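Vornine arm teaching, progress report for Larnevham
Sun 3 March

Hi all - good news first, we're past the halfway mark! The plan was 3,000 recorded runs by the end of April, and we have 3,294 on disk, though I'm only counting the ones that passed review as done, so there's still a fair bit to go (the early batches had jerky starts and I've been picky). Steering the arm by remote got a lot easier once we slowed the wrist down. New people get usable runs on their first afternoon now, which I'm thrilled about.

The kitchen table set is what we're on this month, with the fruit and dishes moved between runs. 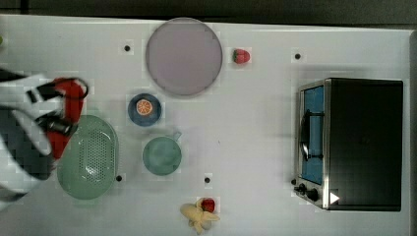
Kitchen table set: gripper by the green colander, toaster oven on the right.

Next up are 200 runs with the oven door, all by remote. I'd like to keep the Grasau bench through April if the budget allows - could you let me know by Friday?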